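Loyalty card users in Ovcombe to be paid for their data, sort of

August 24, 2026

Shoppers in Ovcombe are being offered money off in return for letting a data firm look at what they buy, in a trial that opened to the public this morning and has already got people arguing.

The scheme is run by Dursun, which handles loyalty cards for independent shops in the town and in neighbouring Dornlow. Anyone with a card can now tick a box in the app and share their shopping history with outside companies. In return they get credit, which can be spent in any of the 66 shops signed up.

How much credit depends on how much you share. The lowest level covers the type of shop and the time of day. The next adds what was in the basket. The top one adds your postcode area and age band, and lets firms send you up to 5 short surveys a month.

Dursun says 2,770 cardholders had joined by the time the early sign-up closed, out of those invited by email. Of those, 1,271 picked the top level. The rest were split between the other two, the firm would not say how.

Credit lands at the end of each month. It can't be turned into cash, and it can't be moved to someone else's card – which has annoyed a few households who share the shopping between them. Unspent credit runs out after a year.

So what is a month of your shopping worth? Not a lot, going by the rates on the app. Someone on the lowest level might get enough for a loaf of bread. The top level stretches to a modest lunch, provided you answer all the surveys. Skip one and that part of the payment goes.

Dursun says the rates are a starting point and will go up if there is demand from buyers. It has not said what the buyers pay. Asked whether cardholders would be told, a spokeswoman said the firm was "looking at ways to be more open about pricing" but that contracts with individual companies were private.

That answer has not gone down well with Zollton, a small campaign group in Dornlow that helps people find out what companies hold on them. It says nobody can judge a fair price for something when only one side knows what it sells for.

"If I sell my bike I can look up what bikes go for," the group said in a statement. "There is nowhere to look up what a year of my shopping goes for. The only people who know are the ones making the offer."

Zollton also wants a clearer way out. At present cardholders can leave the scheme at any time through the settings page, and no new data is shared from the following day. Data already passed on stays with whoever bought it until their own contract ends. The group says this should be on the first screen and not four taps in.
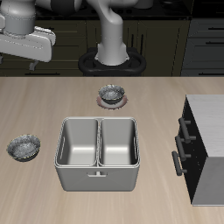
Dursun says names, card numbers and full addresses are taken out before anything is passed on, and that buyers sign a promise not to try to work out who anyone is. Baskets with very few items or very unusual ones are left out altogether, as are purchases from pharmacies. Off-licences were going to be left out as well but are now in, after what the firm called feedback from retailers.

Zollton says it is glad about the pharmacies but that removing names only goes so far. A person who buys the same paper and the same sandwich in the same place every morning leaves a fairly clear trail, it says, particulary in a town this size.

Shopkeepers seem mostly in favour, or at least not against. Credit has to be spent locally, so the money comes back through their tills. They also get a monthly summary of what is selling across town, something the chains have had for years and small shops have not. One hardware shop in Ovcombe has a poster up by the door. A greengrocer two streets away has refused to display his, saying customers come in for potatoes and he doesn't want to be the one explaining it.

There is a question over who pays when things go wrong too. Under the terms, credit that is lost through a fault in the app will be replaced, but only if it is reported within the month. If there is a data breach, the terms say cardholders will be told "without undue delay" and leave it there. Zollton has asked for a fixed number of days.

Early users have reported small problems. Some found their history went back only to the spring, although they had held a card for longer, and so got less than they expected. Dursun says older records were kept in a different system and are being moved across. Others were asked for their age band twice and got a different rate the second time. That has been fixed, the firm says, and anyone affected will get the higher of the two.

Older cardholders who use the plastic card and not the app can't join at all for now. A paper form is planned. No date for it yet. Paper users will be limited to the lowest level when it does come, as there is no simple way to send them the surveys. The firm says it may look at doing them by phone.

Children's cards are not included and there are no plans to change that.

The town council is not involved and has put no money in, but it has asked to see the results. It is understood to be interested in the figures on footfall, after complaints that the new parking charges have pushed trade over to Dornlow. Dursun says any summary given to the council would be the same one the shops recieve, with no extra detail.

What happens after the trial is not settled. If enough people stay in, the firm wants to offer the scheme to other towns where it runs cards, and to let members choose which kinds of company can buy. At the moment it is all or nothing – a cardholder happy to help a food maker plan its range has to accept insurers and advertisers as well. Zollton says that choice should have been there from day one.

The group is holding a drop-in at Dornlow library for anyone who wants help reading the terms, or help leaving. It is free and there's no need to book. Bring your card and your phone. Dursun has been invited and says it will send someone.

Cardholders who do nothing will not be entered. The box is unticked to start with, and existing offers and points carry on as before whether or not people join. Those who signed up early can check their level under "My sharing" in the app, and can move down a level whenever they like. Moving up takes effect from the start of the next month.

First credits are due at the end of August, for early joiners only.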